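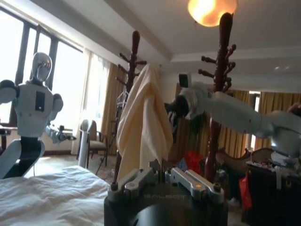

16 de agosto de 2018

Ensaio de Clollarance, segundo ato. A Driker garante que o linóleo novo aguenta 3000 horas de uso. Duvido: na diagonal do dueto já há 2 emendas a levantar. Colei com fita preta, a ver se dura até à estreia.

O ato deu 30 minutos; o programa diz 22. O Egan (o sistema de som) voltou a entrar atrasado na deixa da valsa. Dizem que é do cabo. Já diziam isso do cabo anterior.

Falta pedir à Undard as gelatinas âmbar e medir outra vez a boca de cena.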